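边境城镇居家备战实务：门窗、储水、照明与炉具
更新于2021年1月7日

本页整理的是炮击与断供期间居家可用的做法，适用对象为Zullska河东各居民区的砖混住宅，楼层不高，多数带半地下储物间。去年12月停火线重新划定之后，河东归入缓冲带，市政管网的抢修须两侧同时放行，停水停电的时间因此比前几轮冲突更长。局势如何走向不在本页讨论范围之内，各方声明的效力也不在此评估。以下内容只处理屋内的事。

一、房间的选择
优先选用与外墙之间隔有两道墙的房间。走廊、卫生间、没有窗的储物间通常符合条件。厨房不宜作为避险间，燃气管、玻璃器皿和吊柜都是不利因素。卫生间如果贴满瓷砖，应先检查空鼓：用螺丝刀柄逐块轻敲，声音发空的瓷砖在冲击波作用下会成片脱落，能铲的提前铲掉，不能铲的用帆布或旧毯覆盖，四周以木条压住。

镜子、玻璃隔断、陶瓷搁架一律拆下，平放于床下。吊灯取下灯罩，只留灯头。门向外开的，在门外不要堆物；门向内开的，在门内留出完整的开启半径，并把撬棍放在房间里，不要放在玄关。门框受震变形后打不开，是实际中很常见的情况。

半地下储物间抗弹片性能好，但须有第二个出口，并确认没有燃气管道和热水管道穿过。只有一个出口的，用作物资存放，不作过夜用。

二、窗户
胶带贴米字的做法流传很广，效果有限。胶带不能提高玻璃强度，碎裂后反而可能形成较大的带胶碎片。较可靠的是满幅粘贴防爆膜，膜边应压入窗框压条之下；膜只贴到可见玻璃边缘的，整块玻璃连膜一起飞出的可能性仍然存在。

贴膜步骤：先用刀片刮净玻璃内侧，喷少量皂液，从上缘开始铺膜，用橡胶刮板由中心向两侧赶水。冬季施工，玻璃表面温度过低时胶层不易固化，应先供暖一段时间再贴，贴完后不要马上拉紧窗帘。

没有防爆膜的，在室内侧装胶合板。板材用螺钉固定在墙体上，不要固定在窗框上；窗框本身往往是最先脱出的部分。螺钉孔提前钻好，膨胀管提前埋好，板材背面标注所属窗口和朝上的方向，平时靠墙存放，需要时一个人即可装上。Prernbridge的建材仓库目前仍按户供应胶合板，裁切须自行完成，取货时带卷尺和窗口尺寸表，现场不提供电源。

板与墙之间的缝隙用旧毛巾塞紧，兼作遮光。遮光要在夜间从室外检查，一人在屋内开灯，一人绕楼一周。钥匙孔、空调管孔、厨房排气口是容易遗漏的三处。

窗下的床和沙发移走。暖气片留在原处的，检查阀门能否关闭，长期未转动的阀芯应先滴少许润滑油，隔一夜再试，不要用加长扳手硬扳。

三、储水
饮用水每人每日按三升计，炊事和基本清洁另计。上一轮断水，河东登记在册的3340户里有2749户到第4天仍未恢复供水，完全恢复用了11天。家庭储水应以这个时长为准，按两三天准备明显不够。

容器用食品级塑料桶，单桶容量不宜过大，以家中体力较弱的人能独自提起为限。装过牛奶、果汁的容器不要用于饮用水，残留的糖和蛋白难以洗净。装过清洁剂、燃料的容器在任何情况下都不得使用，冲洗多少遍都一样。

装桶前以无香型家用漂白水的稀释液荡洗内壁，静置片刻，倒掉，再用清水冲净。装满至桶口，减少空气，拧紧后在桶身写装水日期。放在阴凉避光处，不与汽油、煤油、农药同室。自来水装桶后每半年更换一次，换下的水用于冲厕和浇地。

浴缸和洗衣机内桶可存非饮用水。浴缸排水塞多有渗漏，先铺一层厚塑料膜，再放水。有婴幼儿的家庭不要在浴缸内存水，改用带盖桶。

热水器水箱里的存水可以利用。先断电或断气，关闭进水阀，待水冷却，再打开底部排水阀，同时打开任意一个热水龙头进气。最初流出的水含沉淀，弃去。恢复供水后，须先把水箱注满，才可重新通电，干烧会损坏加热管。

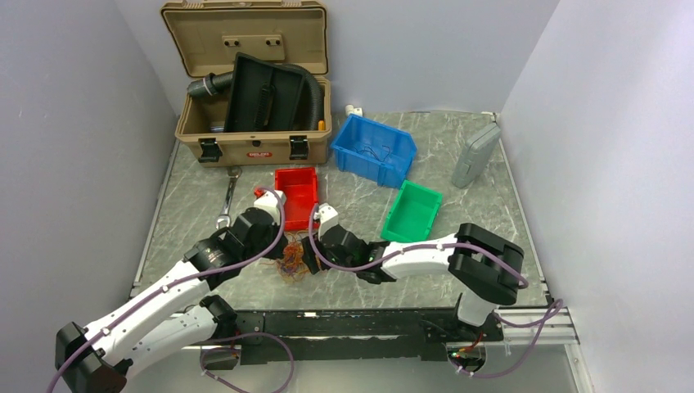
水源可疑时首选煮沸。浑水先静置，取上层，用叠了几层的棉布过滤，煮至翻滚并保持一分钟，加盖冷却。煮沸对付不了燃料和化学品污染，水面有油膜、有异味的，不论如何处理都不要喝。河水在泵站受损之后按化学污染对待，Clanport方向的油库位于上游，这一点在汛期和涨潮时尤其要考虑。

四、照明
不推荐蜡烛。震动中倾倒，加上遮光用的布料和木板，起火条件齐备。确实只有蜡烛的，放入装了沙的厚陶盆，盆放在地面，离布料一米以上，入睡前熄灭。

头灯优于手电，双手可用。电池统一成一种规格，尽可能让头灯、收音机、烟雾报警器用同一型号，库存管理会简单很多。新旧电池不混装。长期不用的设备取出电池，触点若有白色结晶，碱性电池的用棉签蘸少量白醋擦除，再以干布擦净，操作时戴手套。

充电宝每月充一次，保持半电以上。供电恢复的最初几分钟电压不稳，冰箱、电脑和充电器都应先拔掉，只留一盏灯作为指示，灯光稳定后再逐件接回。逐件接回还有一个作用，整栋楼同时启动大功率电器会使变压器再次跳闸。

五、炉具与燃料
Brunet单头煤油炉在本地存量最大，零件也最容易找到。使用前检查灯芯高度是否均匀，不均匀的修剪成平口；火焰发黄、冒黑烟，多数是灯芯过高或进气孔积灰，用细铜刷清理后再试。加油须熄火并冷却，在室外或阳台进行，油面留出膨胀空间，不加满。

任何燃烧炉具都产生一氧化碳，密封过的避险间内禁止使用，炭火盆同样禁止。做饭在通风的房间进行，窗户开一道固定宽度的缝，不要凭感觉开合。一氧化碳报警器装在睡觉的房间，按测试键能响只说明电路正常，传感器寿命以外壳上的到期日期为准。

发电机放在室外，排气口背向所有门窗和通风井。楼道、车库、半封闭阳台都不算室外。线缆从窗缝引入时，缝隙用布条填实。不得把发电机直接插入墙上插座反向供电，对抢修人员有致命危险，对自家电器也有损害。

燃料分装在专用金属或认证塑料桶内，存放在与居室分开的棚屋。当地规定的存量上限以物业公告栏所贴为准，超出部分在检查站会被扣下。

六、厨房储备
储备以家里平时吃的东西为基础，不必另购军用口粮。大米、面条、干豆、罐头、食用油、盐、糖，按现有食量扩大即可。停水时干豆的浸泡和煮制耗水耗燃料都偏高，应以罐装豆类替代一部分。咸鱼和腌菜会增加饮水量，数量从少。

省燃料的煮法：大米洗后浸泡半小时，煮开数分钟，连锅裹进两层毛毯，放入纸箱，四周塞满旧衣，焖一个多小时。锅盖要严，中途不开盖。肉类不适合用这种方法，内部温度可能停留在细菌繁殖的区间。剩饭不过夜，当餐吃完。

冰箱断电后尽量不开门。冷藏室按四小时计，超过的，肉、奶、熟食弃去；冷冻室装满时可维持两天，半满时一天。空隙用装水的塑料瓶填上，平时冻成冰，停电时起蓄冷作用，融化后还可以用。判断冷冻室是否中途化过冻，可在一杯冻实的水面上放一枚硬币，硬币沉到杯底，说明整杯都化过，里面的食品不再保留。

罐头入库时在盖上写到期年月，新的放后排。鼓盖、渗漏、接缝处有深凹痕的直接丢弃，不要开罐试味。开罐器备两把，手动的。

七、断水时的卫生
马桶下水管未受损时，可以用桶倒水冲。判断方法是先倒半桶，观察水位是否正常回落，同时请楼下住户查看有无渗漏。管道情况不明的，改用双层厚垃圾袋套在马桶内，每次用后撒干锯末或猫砂，袋口扎紧，放入带盖桶，与食物和水分开存放。

餐具铺一层保鲜膜再盛饭，用后撤膜，可省去大部分洗碗水。洗手用带小龙头的水桶，龙头开到细流即可，下面接盆，接下的水用于冲厕。

漂白水与洁厕剂、白醋、含氨清洁剂均不得混用，避险间空间小，产生的气体更难散去。清洗用漂白水现配现用，隔天倒掉。

八、工具与随手放置
避险间内应有：撬棍、手锯、活动扳手、厚手套、口哨、干粉灭火器、急救包、收音机。活动扳手调到燃气总阀的开口尺寸，用胶带固定住，黑暗中不用再调。燃气总阀只在闻到气味、听到泄漏声或建筑明显受损时关闭，关闭后由燃气公司人员重新开启，自行开启前无法确认管道是否完好。

灭火器每季度看一次压力表，指针在绿区为合格，并把瓶身倒转几次，防止干粉板结。

证件原件装防水袋，放在门边的背包里，复印件放在另一处。鞋放在床边，鞋口朝下，避免碎玻璃落入。夜间撤离时先穿鞋，再找灯。

胶合板拆下后检查螺钉孔，孔壁松动的换大一号膨胀管，或者移位重打，与旧孔保持五厘米以上间距。板面有穿孔的不再用于窗口，可裁成小块作垫板。

本季更新涉及第三节的储水时长和第五节的灯芯修剪。Zullska河西各区的水压和管材不同，热水器排水一段不能直接套用，河西的说明另见分页。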